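Threads / Home & Laundry

2026-10-26 – posted by tremness_linens

1/ The Niseo folding method says a bath towel folded in thirds, then rolled under, "stays crisp for weeks." I have doubts. Weeks? In whose closet?

2/ Tried it on the plain white ones from Jorkby. Four towels, same shelf. Two slumped before I'd closed the door.

3/ Their fix is to press the long edge flat with your forearm. Fine, but terry is puffy – it comes right back up. I've been folding the stuff since I was a kid and it has never once obeyed me.

4/ A long fold on a bare white table looks decent. Squared at one end, rumpled at the other, wrinkles on top. I wouldn't call it crisp.

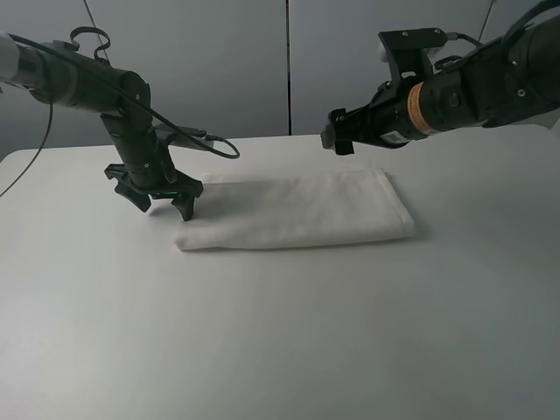

5/ The comments under their video (1624 of them) mostly say "life changing." I'd like to hear from those people again in March.

6/ Going back to plain halves for now.

Last updated 2 hours ago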